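Two-armed unit on the wrapping bench, anyone else got one?

packline_jo
We had one put in at Flidska in November, on the bench where the thin white sheet goes over the lavender egg shapes. Two arms, proper fingers. I used to do that job all shift. Now I set out the sheets and check what comes off.

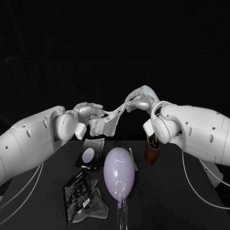

My hands ache less, I'll give it that. But I'm on my feet more and there's less chat, as the other bench has moved.

E. Mendes
Same at Cindano. Management said no jobs would go. 2 people went to returns and weren't asked.

oldtape557
It's a fiddly job for a machine. How does it cope with the loose end of the sheet?

packline_jo
One hand on the side, the other pinches the fold.

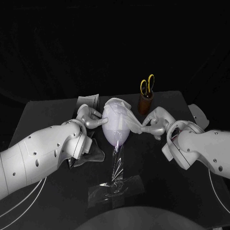 Right hand on the loose fold, left finger against the side.

oldtape557
I'd still back Leonora Saludo on our line against it.

E. Mendes
For a morning, maybe. Not for a full shift. I don't think speed is the point anyway, it's who gets the checking job and what grade it's on.

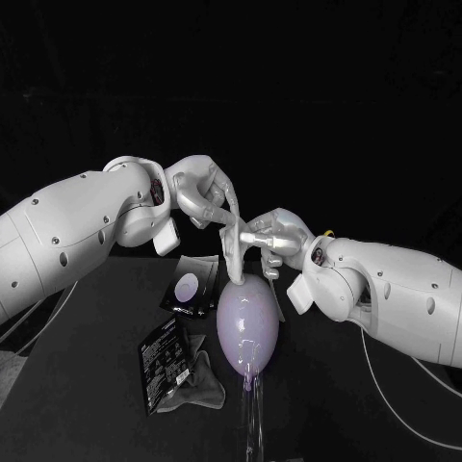 We got ours regraded after two meetings. Ask for it in writing.

packline_jo
Still on the old grade here. Will ask.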